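Valtik floor set – broom, dustpan, bucket

Everyday sweeping set for tile, stone and other hard floors. Sold together or as singles, see the drop-down. Item no. 86.

Broom: blue handle, green bristles. Pan: plastic, wide open lip, red handle. Bucket: blue plastic with carry handle. Colors vary by batch so no picking shades, sorry.

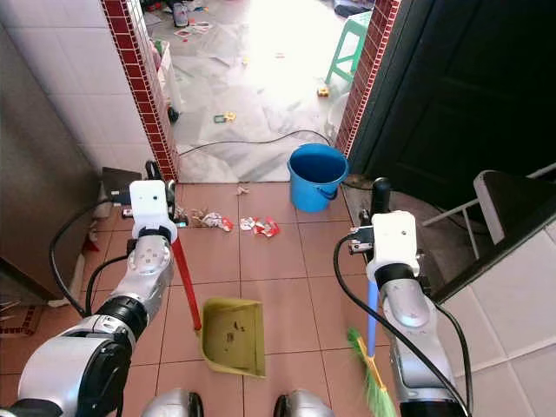 Valtik broom and dustpan on terracotta tile, blue bucket by the doorway.

Good for – wrappers, paper scraps, crumbs, the stuff that gathers near a door. Not for wet plaster or hot ash. Bristles are medium, they bend into grout lines without scratching glaze. Fine grit takes a second pass.

Pan 28 cm across the lip. Broom handle unscrews for shipping, hand tight is enough, dont use pliers. 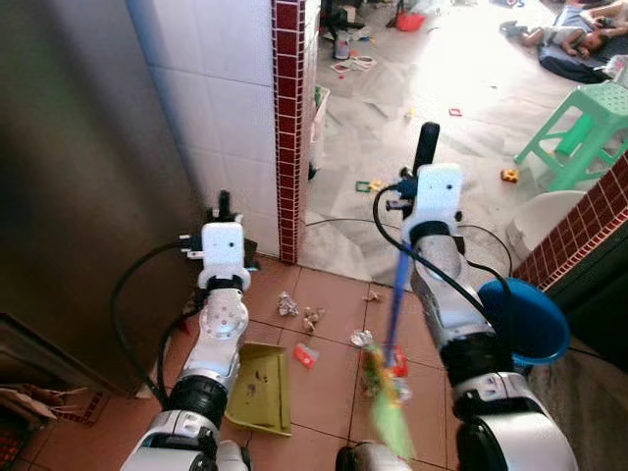
Bits of foil like to slide on smooth tile so short strokes, pan flat to the floor. Rinse bristles in the bucket after, shake out, hang the broom up. Standing it on the bristles will bend them and they stay bent.

Spare heads – Brolura 2 fits, the older Brolura does not (diffrent thread). Packs of 2.

Ships flat in one carton. Orders in before 2 pm go same day. Trade orders of 78 sets and up, write to Venla Halonen for a price.

Back in stock June – spare pans only, red handle.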